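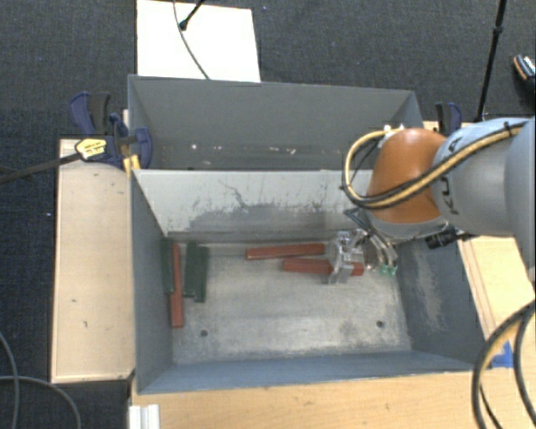

Red and green blocks in the grey bin, second bin behind it.

Wolinau Workshop Forum > Storage and sorting

lilorora_52
Monday, March 2, 2020
Hello all. I want to keep long narrow blocks like these in two colors. Is one bin for both colors good, or must I separate them? My shelf is 87 cm wide, so two bins fit only one behind the other.

Indbridge
Separate them. You have the second bin already, put the green ones there.

quispe186
I do not agree with Indbridge. Color is easy to see. The direction is the bigger problem. Look at the right side, two reds lie mostly crosswise and the others go front to back. I would lay all of them the same way and keep one bin.

Indbridge
With six blocks, yes. With more than 52 you will search every time.

lilorora_52
Thank you both. I have 186 in total, the rest are still in a box from January. Do you put something on the bottom of the bin?

quispe186
I use a thin rubber mat, it slides less. But then you must lift it for cleaning and I find this annoying.

Indbridge
No mat for me. And with 186 please use both bins.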